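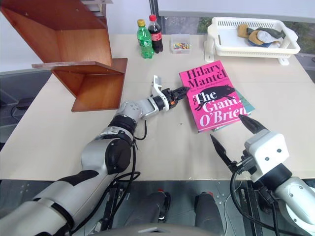
Interviews / Software

Clodagh Heffernan writes the motion planner at Edmont, and most of her week goes into books. A hardcover lying flat gives a gripper very little to hold, she says, and a second one underneath makes it harder.

"The camera sees a pink cover and a bit of teal at the side," she says. "The old segmentation code merged them and planned one grasp for both. The arm did what it was told."

The current release, Drustari 4, keeps a separate height estimate for each visible edge. The planner then decides which arm steadies and which one lifts. It was tested on 1,020 recorded grasps before Heffernan let it near the arms.

Her colleague Maeve Lynch looks after the control loop, which runs at 250 Hz. She wanted the planner to stop sending whole trajectories – "by the time the last point arrives, the book has slid" – and now gets short segments instead.

They still disagree about logging. Lynch keeps everything for seven days. Heffernan would keep it longer.

"I had a bug in January that I could only find in old logs," she says. "Maeve had already deleted half of them."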